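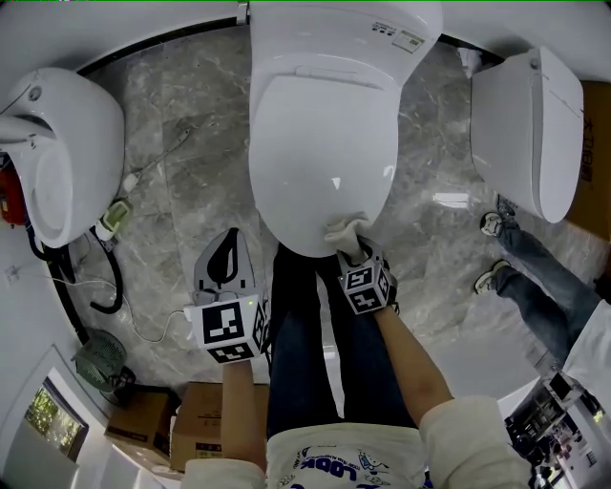 *Weißer Handschuh am geschlossenen Deckel*

# Über uns

Zukemus ist ein kleiner Filmverleih mit eigenem Kino in Stostow. Wir lieben Stummfilmkomödien, und zwar am meisten die, von denen man in den Büchern höchstens eine Fußnote findet: Einakter, bei denen der Hauptdarsteller nach drei Filmen wieder Zahnarzt wurde, Verfolgungsjagden mit Straßenbahn, Verwechslungen im Kurhotel, Hunde, die besser spielen als alle anderen im Bild. Wir suchen sie, wir lassen sie abtasten, wir schreiben neue deutsche Zwischentitel, wenn die alten fehlen, und dann zeigen wir sie mit Musik vor Leuten. Lachen im dunklen Saal über einen Gag, der hundert Jahre alt ist – davon bekommen wir einfach nicht genug!

## Wie es losging

Angefangen hat es mit einem Keller in Ullevow und der Sammlung Jankauskaitė. Ein Wanderkino hatte dort seine Kopien eingelagert, insgesamt 1.974 Rollen, viele in den falschen Dosen, manche ganz ohne Etikett. Alasdair Gourlay war damals eigentlich nur gekommen, um einen Projektor abzuholen. Er blieb den ganzen Dezember, sah mit der Handkurbel Rolle um Rolle durch und schrieb die Titel in Schulhefte, die wir heute noch benutzen (Heft 4 hat leider einen Teefleck quer über dem Buchstaben M).

163 Komödien kamen dabei zum Vorschein. Bei einigen fehlte der Anfang, bei einer ganzen Menge der Schluss, und eine bestand aus zwei verschiedenen Filmen, die jemand sehr geschickt zusammengeklebt hatte. Diese Fassung zeigen wir übrigens bis heute genau so, denn der Konditor, der im zweiten Akt plötzlich Kapitän ist, bekommt jedes Mal Szenenapplaus.

## Das Kino

Unser Saal liegt im Hinterhof der früheren Druckerei, gleich am Kanal. Gespielt wird mit dem Vorhang, der zum Haus gehört, einem verstimmungsfreudigen Klavier und der Leinwand, die so weit vorne hängt, dass in der ersten Reihe nur sitzen sollte, wer gerne den Kopf in den Nacken legt. Beginn ist um 20 Uhr, Kinderprogramm um 15 Uhr. Vor jedem Hauptfilm läuft ein Kurzfilm, den wir nicht ankündigen.

Stummfilm ohne Live-Musik gibt es bei uns nicht. Wir arbeiten mit 18 Musikerinnen und Musikern, vom Pianisten bis zum Trio mit Säge, Tuba und Vibrafon, und sie dürfen machen, was sie wollen. Denselben Film an zwei Abenden mit zwei völlig verschiedenen Begleitungen zu sehen, können wir nur empfehlen. Plötzlich ist der Schurke rührend, oder eine Treppe, über die man gestern gar nicht nachgedacht hat, wird unglaublich spannend.

## Die Sache mit der Geschwindigkeit

Wer uns besser kennt, weiß, dass wir über Bildfrequenzen sehr lange reden können. Viele Komödien kennt man nur viel zu schnell, mit zappelnden Figuren, und alle denken, das müsse so sein. Muss es nicht! Wir probieren jede Kopie in mehreren Geschwindigkeiten aus und entscheiden nach Gehör (wie lacht der Saal?) und nach Augenmaß (wie fällt eine Hutkrempe?). Ein Sturz vom Stuhl braucht Zeit. Der Blick danach braucht noch mehr. In unseren Programmheften steht deshalb bei jedem Film, wie schnell er bei uns läuft, und wer anderer Meinung ist, darf nach der Vorstellung gerne in den Vorführraum kommen und mit Alasdair streiten. Er freut sich darauf.

## Verleih

Alle Filme aus unserem Katalog kann man für Vorführungen ausleihen, als digitale Kopie und in vielen Fällen auch auf 35 mm. Zu jedem Titel gehört ein Blatt mit Inhaltsangabe, Angaben zu fehlenden Stellen und ein paar Notizen für die Begleitung: wo es klingelt, wo jemand tanzt, wo besser Ruhe ist. Auf Wunsch vermitteln wir auch die Musik. Schulen, Filmclubs und Festivals mit winzigem Budget schreiben uns am besten einfach, was sie vorhaben, dann finden wir meistens einen Weg.

## Woran wir gerade sitzen

Im Moment arbeiten wir an einem Zweiakter über eine Hutmacherin, die aus Versehen eine Bank gründet. Erhalten sind davon 997 Meter, verteilt auf drei Kopien in sehr unterschiedlichem Zustand, und die große Tortenszene gibt es nur in der schlechtesten. Wer eine Kopie, ein Standfoto oder auch nur einen alten Programmzettel dazu besitzt: bitte melden! Auch sonst schauen wir uns jede Filmdose an, die irgendwo auf einem Dachboden auftaucht. Bitte vorher kurz anrufen und nichts aufrollen.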